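Prultar Robotics Course, Unit 5: Table tasks with the gripper

Please read this sheet before the Friday session. Each group of two students has 30 minutes on the arm, so the preparation must be done at home.

What you will practise
You drive the arm by hand controller and record your runs. The task is to pick up one object and put it in the place which is written on your card. A run in which you touched the object with your fingers is not counted.

Before you start
Check that the emergency stop is free to reach.
Open the gripper fully and close it one time, slowly.
Start the recording in Heka and write your group name in the first field.

On flat objects
Cutlery is more difficult than fruit. Come down slowly, and stop when the fingers are just over the board. Students often press too strongly here and the arm goes into error.
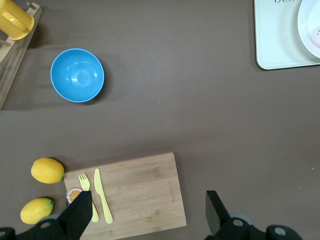
Fig. 7. Wrist camera view: fork and knife on the cutting board, lemons on the left, blue bowl behind.

To hand in: your recordings and half a page about one grasp which was difficult for you.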